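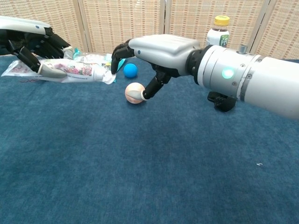

## 4. Soft furnishings and speech noise in shared rooms

The homes in the Drenlow survey were mostly older apartments in which one large room had been given more than one use. Tenants slept, worked and ate in the same space, often at different hours. Section 3 dealt with noise from outside the building. In this section we look at sound made inside the room, mainly speech and phone calls, and at the cheap changes tenants had made to deal with it.

### 4.1 What tenants had already tried

Carpet was the most common change. Many tenants in Londach had laid it over bare boards within the first month of the lease, and most told us they had done so for warmth, with quiet as a second thought. Folding screens came next. They were usually placed between a bed and a desk and were moved often, sometimes daily. A light woven screen and a cut-pile or flat carpet cost little compared with a built partition, and neither needs the landlord's permission under the standard Fludirau lease. Figure 2 shows the two together: a folding screen in woven, light beige material and a teal-blue carpet.

Curtains hung from the ceiling were less popular than we expected. Several tenants had been refused permission to drill, and the tension poles sold for the purpose did not reach across the wider rooms.

### 4.2 Measurements

We took sound level readings in 20 rooms during July. Each room was measured twice, once with the tenant's furnishings as found and once with the screen folded and set against a wall. The carpet was left down both times, as lifting it would have meant moving heavy furniture. A small speaker playing recorded speech was placed at desk height and the meter was placed at the pillow. Windows were closed. Refrigerators were left running, and two rooms had to be measured again after a compressor started partway through a reading.

The distance between speaker and meter was not the same in every room. We chose to keep the tenant's own layout, which makes the readings harder to compare from room to room but keeps them close to what the tenant hears.

### 4.3 Results

Opening the screen lowered the speech level at the pillow by 2 decibels on average. A change of this size is small and many listeners would not notice it. In 8 of the rooms the difference fell within the error of the meter. The larger drops were found where the screen stood close to the desk and the gap at either end was narrow.

Woven screens did little compared with padded ones. Sound passes through an open weave easily, and most of these screens also stop well short of the ceiling. We had too few padded screens in the sample to give a separate figure for them.

The interviews gave a different picture. Tenants with a screen of any kind were more likely to say that they could sleep while another person in the room was talking. It is possible that not seeing the other person matters as much as the sound level, a point also raised in the Sheikh housing study. Our data cannot separate the two effects.

### 4.4 Limits

All of the measured rooms were occupied by people who agreed to a second visit, and these tenants may have been more bothered by noise than the rest of the 837 who returned the first questionnaire. We did not measure rooms without carpet, so nothing can be said about its effect here. Footstep noise to the apartment underneath was outside the scope of the survey and is taken up in Section 5.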